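Two Fingers Are Plenty
A small shop's long August with a pair of arms and two sets of jaws
Sep 16, 2021

The coffee at Stamard is kept at the far end of the building, past the benches, and I have come to suspect that this was done on purpose. You cannot get a cup without walking by whatever the robots are up to, and you cannot walk by whatever the robots are up to without stopping. I went for one cup on my first morning and got back to my chair most of an hour later, with the coffee cold and half a notebook filled.

Stamard is an integration shop in Kultside, in a brick building that used to store seed. Its customers are mostly small packers, the kind of business that puts a few unlike things in a bag or a tray and ships them off, and that has never found a robot it could afford to keep busy. What they want is a pair of arms that can pass things around the way a person does at a kitchen counter. The arms are the easy part these days. The fingers are where the arguments start.

All through August the shop ran two gripper designs against each other. The first, which everyone calls the Cirnia, has long tapered fingers that open very wide, so wide that the first time I saw them spread I thought of a heron with something to say. The second, the Osei, is shorter and blunter and closes with its tips dead parallel. On paper the Osei looks like the sensible choice. It is lighter, it has fewer joints to wear, and it squeezes evenly. I will admit I was rooting for it, for no better reason than that it looked like the underdog.

The trial was plain enough that I could follow it without help. Each design got 70 attempts at every object, and each attempt had the same two parts: pick the thing up with one hand, then let the other hand take hold of it before the first one let go. That second part is the hard one. Two arms holding one small object are, for a moment, a single stiff machine with a very weak link in the middle, and if the arms disagree by even a little, the weak link pays for it. I watched a cardboard carton get folded like a taco on my second day, and it was done so gently that you could hardly call it violence.

On picking up, the two designs came out nearly even. On the handoff they did not. With the small carton, the Cirnia missed 2 times out of its 70 and the Osei missed 11. The trouble was room. Blunt fingers meeting blunt fingers over a small object leave no space for a second grip, and the shop tried all sorts of approach angles before giving up on the idea that software would fix it. Narrow tips can come in beside each other - or one a little above and one a little below - and still find some carton to hold.

That isn't the end of it, of course. The Osei has its defenders, and they have a point. Long fingers bend. Give the Cirnia something heavy for its size and grip it near the tips, and you can watch the load sag before the controller notices. The shop's answer was to slow the arm down and take a deeper hold, which works fine and costs time, and time is what the packers are paying to save. There was a long talk about this over sandwiches, with a good deal of drawing on napkins, and I am not sure it was ever settled.

Then there is the matter of where to put the camera. The shop began with one view from high overhead, moved to one nearer where a person's head would be, and has stayed there. A head-height view loses sight of things behind the wrists, but the people tuning the motions found they could read it at a glance. I found that too. After a few days of watching the screen I caught myself leaning to one side to see around a gripper, as if that would help.

The shop hopes to have a working cell at its first packer before winter, with the Cirnia fingers on both arms and a shorter set in a drawer nearby. I have been invited back to see it run, and I mean to go. They have promised to move the coffee closer, though I hope they won't.
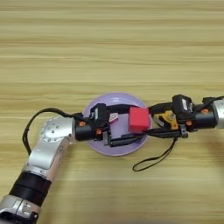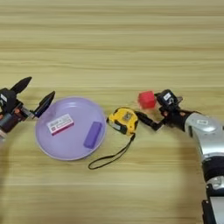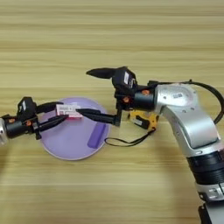

Two arms at the bench in Kultside. In the last picture, fingertips from both sides meet at a small pink-and-white box.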